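Caroston Home Forum > Heating, Damp and Ventilation

Condensation on the inside of metal window frames, glass stays clear

Posted by gable_end

The rear room of our house has metal-framed double glazed windows, fitted by the previous owners. From late autumn water collects on the inside of the frames overnight, mostly along the bottom rail. The glass itself stays clear apart from a thin band at the lower edge. By 7 am there is enough on the rail to run on to the sill, and the paint on the plaster below has started to lift.

Details, in case they matter:

The room is used as a study in the day and a place to dry washing at night. The radiator is on the opposite wall, not under the window. The sill is 760 mm above the floor. A cheap hygrometer on the desk reads 57 per cent in the evening with the room at 20 degrees. There are no trickle vents. There is an extractor in the kitchen next door but none in this room.

A fitter from Gagnon looked at it and said the frames have no thermal break and should be replaced. His price for the one opening was just over 2,000 pounds. I would like to know whether there is a cheaper route first, and whether a dehumidifier counts as one. I am also planning to repaint the wall and don't want to do it twice.

Rutilio Quezada

The fitter may well be right about the frames, but that only tells you which surface gets wet first. Whether it gets wet at all depends on the moisture in the air.

Air at 20 degrees and 57 per cent relative humidity has a dew point a little above 11 degrees. Any surface colder than that will collect water. A metal frame with no thermal break can easily fall below 11 degrees on a frosty night. The middle of a double glazed pane will usually stay above it. The edge of the pane is colder than the middle, owing to the spacer bar, and this accounts for your band at the bottom.

At the same temperature and 43 per cent the dew point is 7 degrees. The frame would then have to be much colder before anything formed on it. Note also that if you let the room cool overnight without removing any moisture, the relative humidity goes up and the dew point stays where it was. The frame gets colder and the water arrives.

I would work in this order and stop when the frame stays dry.

1. Take the washing out of the room. A full load carries a couple of litres of water and all of it goes into the air. If it has to be dried in there, shut the door and run a dehumidifier for as long as the clothes are on the rack.

2. Log the humidity for a week before spending anything. Move the hygrometer off the desk and away from your breath and any hot drinks. Cheap ones can be several points out. To check yours, put it in a sealed bag with a small open pot of damp table salt for a day. It should read 75 per cent. Write down the error and correct for it.

3. Keep the heat low and steady overnight in cold spells. A few degrees of setback is fine, but turning the radiator off altogether lets the frame drop with the room. Leave curtains slightly short of the sill so that some room air reaches the frame. Heavy curtains to the floor make this fault worse, and so do blinds fitted tight into the reveal.

4. Leave the repainting until the wall is dry. Scrape off the loose paint, let the plaster dry for several weeks, then use a mist coat and an ordinary matt emulsion. Vinyl silk over damp plaster will lift again. Pale grey or blue next to dark frames is a common choice and perfectly practical, but tide marks show up readily on it, so wipe the bottom rail down each morning until the cause is dealt with.

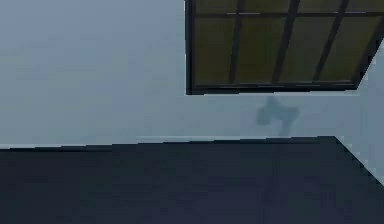 5. Add background ventilation. Trickle vents can sometimes be put into an existing metal frame, but the section has to be deep enough and drilling may affect the drainage. A through-wall vent or a small continuous extract fan is often simpler. Ask for the running noise figure as well as the airflow.

6. Consider secondary glazing before new windows. It puts a second layer on the room side, and the metal frame is then behind it. The inner panel must seal well. If it leaks, room air gets into the gap and condenses where you cannot wipe it.

Replace the frames if you have done 1 to 5, the logged humidity is below 50 per cent and they still run with water. At that point ask for a whole-window U-value. A figure for the centre of the glass says very little about the frame.

pludville_pete

Dehumidifier. Had the same in our place near Pludville, bought a second-hand one, problem gone. Empty the tank every day or it just switches itself off. Wouldn't bother with the vents, they whistle.

Triltbridge Tenant

Two additions to the long reply above.

Check the drainage slots on the outside of the bottom rail. On many metal systems rain gets past the outer gasket by design and leaves through these slots. If they are blocked with dirt or old sealant, water can back up into the frame and come out on the inside, and it looks just like condensation. Clear them with a thin plastic strip, then pour a cup of water into the channel with the window open and see if it comes out. Compare a dry cold night with a wet mild one. Water on the dry cold night points to condensation, and water on the wet mild one points to a leak.

The type of dehumidifier matters too. A compressor model loses output in a cold room, so in an unheated space a desiccant one is the better buy, though it uses more electricity. At 20 degrees a compressor model is fine. Set it to 50 per cent and leave it on the humidistat.

I don't agree that vents whistle as a rule. Ours did until the outer canopy was refitted.

gable_end

Thanks. Did the salt test and mine reads four points low, so the evening figure is really 61 per cent. The slots were clear. Washing has moved to the landing for now and I have left the plaster bare below the sill. Will log it through January and then decide on the fan.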